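Chapter 8
Chores and Shop Work: What Machines Can Do So Far

For many years a robot in a factory did one thing. It welded the same seam or lifted the same box, and the parts always arrived in the same place. Jobs at home and on the repair bench are different. A shirt never lands on the chair the same way twice, and two computers of the same model may have their cables tucked in two different ways.

This chapter asks how far machines have come with such work. We look at three jobs: folding laundry, loading a dishwasher, and taking a desktop computer apart for parts. 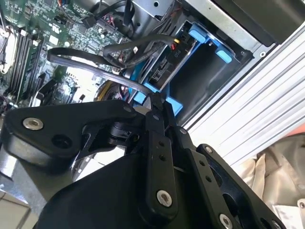
The third job sounds the easiest, as a computer is made of hard pieces with known sizes. In practice the cables cause most of the trouble. They bend, hide the clips behind them, and catch on whatever passes by. A person pushes a cable aside with one finger while the other hand works a release tab. A machine with a single gripper has to do these things in turn, and the cable may spring back in between.

Osvaldo Farina, who ran the repair trials at Holub, kept a record of 3,125 attempts to remove a drive. His notes are used in Section 8.2. Most of the failures he lists came before the drive had moved at all. The gripper closed on the wrong edge, or pressed a tab without enough force to free it.

Section 8.3 turns to the kitchen and the Skitell trials, where 200 plates of mixed sizes were used. Section 8.4 deals with cloth, still the hardest material of all.

Before you read on, write down the steps you take to clear a table after a meal. Keep the list. You will need it for the exercise at the end of Section 8.1.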